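Keeping the Arm at Kevolton in Line

Print this page
E-mail this article

February 4, 2019

Nhàn Hầu has looked after the arm at Kevolton's Virnthorpe shop for two years. Most of the job is cables and fingers.

"The gripper gets checked every 500 cycles," Hầu said. "I wipe the fingers, close them on a gauge and look at the gap. If it's off, I home it again. That takes 15 minutes."

The wrist bracket is 3D-printed, and Hầu prints spares. The first ones cracked at the screw holes. "We made the wall thicker. The one on there now had 1,453 cycles on it this morning."

Picking pencils out of a cup is the check Hầu runs after any work on the wrist. 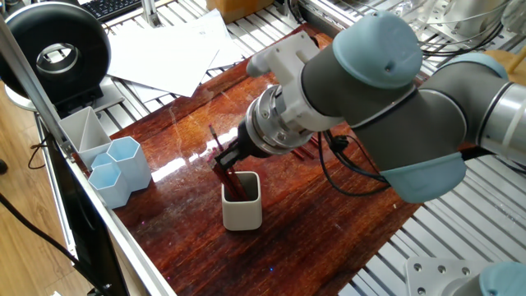

Bùi would change the cables sooner, saying that a loop that hangs from the wrist wears on the inside first and "you find out when the gripper stops answering."

Hầu agreed in part. The next set goes on in April.

E-mail this article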